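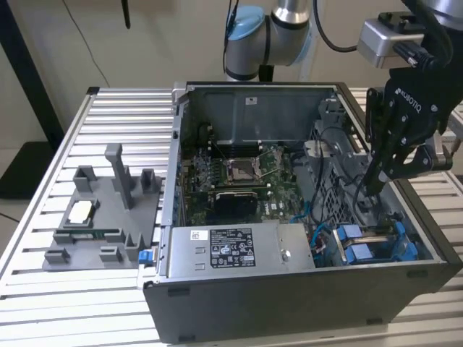
PUNDWOOD PUBLIC LIBRARY
BOARD OF TRUSTEES
MINUTES OF THE REGULAR MEETING
June

The regular meeting of the Board of Trustees was held in the second floor meeting room of the Main Library. The President called the meeting to order at 6:32 p.m. Six trustees were present, constituting a quorum. One trustee was absent and had given prior notice. The Library Director, the Business Manager and the Head of Branch Services also attended. The Secretary recorded the minutes.

1. Approval of Agenda
The Director asked that the parking lot item be heard before the budget item so that the contractor's representative could leave early. Moved, seconded and carried to approve the agenda as amended.

2. Approval of Minutes
One correction was made to the May minutes: under Branch Report, "Treltuleck Street" should read "Treltuleck Road." Moved, seconded and carried to approve the minutes as corrected, with one trustee abstaining due to absence from the May meeting.

3. Public Comment
A resident of the Treltuleck neighborhood asked the Board to restore Sunday hours at the branch during the school year. The resident stated that the bus connection to the Main Library does not run on Sundays and that the branch is the only quiet place to study within walking distance. The President thanked the speaker and referred the request to staff.

A second resident objected to the removal of the bench outside the east entrance. The Director replied that the bench was removed for repair of a cracked leg and will be put back when the work is done.

4. Parking Lot Resurfacing
The representative of Juhl Paving presented the revised schedule. The lot will be closed in two halves so that accessible spaces remain open throughout. Work on the north half will start on a Thursday after closing. A trustee asked whether the book drop could be reached by car during the second phase. The representative said that it could not, and that a temporary drop would need to be placed near the west door. Staff will arrange for signs at both driveways.

The Board discussed the drainage problem near the loading area. The representative recommended regrading the low corner at an added cost of $900. Moved, seconded and carried to approve the added work, to be charged to the building maintenance line.

5. Director's Report
The Director reported that 748 children and teens have registered for the summer reading program. Registration remains open at both locations. The opening day puppet show was moved indoors because of rain and the meeting room reached capacity; a number of families were given passes to the second showing.

The circulation desk has begun using the new hold slips. Several patrons have complained that the print is too small. The vendor has been asked for a larger type size.

The Director noted that interviews for the part-time children's assistant will be completed before the next meeting.

6. Branch Report
The Head of Branch Services reported that the Treltuleck Branch roof inspection found no leaks. Two ceiling tiles in the staff room are stained from an earlier leak and will be replaced. The seed exchange closed for the season with 199 packets left over, which will be stored for the spring.

On the matter of Sunday hours, the Head of Branch Services stated that a four-hour Sunday shift would require at least two additional part-time positions. Trustees asked for a written cost estimate showing both a full school-year schedule and a shorter one covering exam periods only.

7. Budget and Finance
The Business Manager reviewed the monthly statement. Heating costs were below budget and postage was above budget, the latter due to the mailing of the spring newsletter. The renewal of the Ondeck room reservation service was presented. A trustee asked why the renewal had not been put out for quotes. The Business Manager explained that the amount falls below the limit in the purchasing policy. Moved, seconded and carried to approve the renewal for one year, with one trustee opposed.

Moved, seconded and carried to approve payment of the monthly bills as presented.

8. Policy Review
The Board held a first reading of the revised Meeting Room Policy. The revision would allow community groups to reserve a room up to 8 weeks in advance. Trustees asked staff to clarify whether light refreshments are permitted in the carpeted rooms and whether groups may post their own signs in the lobby. The policy will return for a second reading.

9. Old Business
The lease on the branch copier was tabled pending review by counsel.

10. New Business
None.

11. Adjournment
Moved, seconded and carried to adjourn at 8:04 p.m. The next regular meeting will be held at the Treltuleck Branch at 6:30 p.m.

Respectfully submitted,
Secretary, Board of Trustees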